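Minora Household Trials: Program Diary
Entry of 12/11/2021, Nosville residence 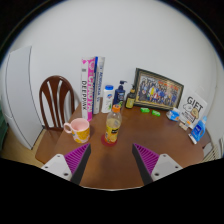 Purpose of the session

The program continued its review of table clearing, the chore most often requested by the families who answered our September questionnaire. The question put to the team by Zallus remains the same: can a machine be left alone with an ordinary table and be trusted to tidy it? As of this entry the office's answer is no, with some qualifications set out below.

Condition of the work surface

The round table was kept in the mixed state in which households tend to keep such tables. A mug and a partly filled juice bottle share the surface with books, toiletries and a framed group photograph. The juice bottle rests on a red coaster. It was agreed that the coaster should stay on the table when the bottle is removed, and the written task sheet has been amended to say so, as the earlier wording ("clear all drink items") could be read either way.

Observations

The mug is regarded as the simpler object. Its handle points left, and a grasp across the body is permitted under the current rules. The small brown glass bottle is a harder matter. It stands directly in front of a corner of the picture frame, and any approach from the wrong side risks the frame. The Griffiths planning software still treats the two as one object on occasion. This has been reported before.

Flat articles remain the weakest category. The two green pieces lying in front of the frame, and the packets at the foot of the GIFT card, offer very little height for a finger to close on. The log now stands at 321 attempts across all homes, of which 26 concern flat articles. The undersigned considers that number too low to support any finding and has asked for more.

Position of the office

Lifting a single upright item is close to routine. Deciding where it belongs is a separate skill, and a person does it without being asked. The toiletries presumably go to a bathroom, but no rule on our sheet would tell a machine so.

Matters carried forward

Revised task sheet to Zallus. Griffiths to reply on the frame error. Second table height still to be chosen. Mileage claim for Nosville outstanding.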